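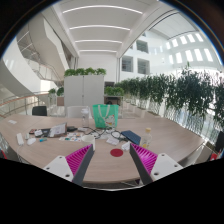
Esero has begun gathering examples of everyday tidying and handling for Runo, the learning system it is building to move small objects on desks and shelves. Staff at its offices have spent much of August picking things up with hand-held grippers, each fitted with a camera that records what the fingers do. The company has not cleared its tables for the purpose. On the large table beside the atrium, a white mug, a navy notebook, a bottle with a yellow cap and a tangle of black cables share the surface with a green tote bag and a white power strip. Esero says it wants the system to learn from tables in the state people leave them.

The collection is being run by Marina Dimitriou, who joined Esero from the packaging firm Alexiou. She said the team had 543 usable recordings so far, each showing one object being picked up, moved or put back. People taking part work in short turns and choose for themselves which object to go for next.

"We give them a starting place and a task, and after that we leave them to it," Dimitriou said. "One person takes a bottle by the neck and another takes it low down. Both are fine and we keep both."

A recording is thrown out if the fingers leave the camera's view or if the person stops halfway through. Recordings in which an object is dropped are kept, but they are marked and stored apart from the rest. Dimitriou said these would be used later, when the system is taught to tell a firm grip from a poor one.

Bottles have taken up more of the team's time than any other object. Clear plastic is hard for a camera to pick out against a pale desk, and the sides give way when they are pressed. Labels help, but they can also mislead the system if every bottle in the set carries the same one. Staff have been asked to bring in different makes from home and from the shops nearby.
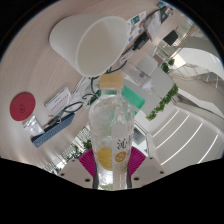 A clear bottle with a citrus design on its label, held between the gripper's ridged pads.

The grippers have two fingers with soft pads and are squeezed by hand, so no robot is needed while the recordings are made. The movements are worked out afterwards from the pictures and passed to Runo as examples. Esero plans to try the first trained version on a fixed arm at its workshop in Nindau, where the company was founded in 1988 as a maker of sorting equipment.

There are 9 people taking part at present, drawn from the accounts, sales and engineering teams. They were given a morning's practice before their recordings were counted. Dimitriou said the early attempts had been too careful, with long pauses before each grip, and that the speed had picked up once people stopped watching their own hands.

The work on tables will be followed by shelves and then by kitchen worktops. Each stage is expected to last 3 weeks. Faces and computer screens will be blurred before the recordings are used, and anyone who works in the building can ask for a recording to be removed.

Esero has not said when Runo will be offered to customers. A short report on the table recordings will be sent to the firm's partners once the first stage is finished.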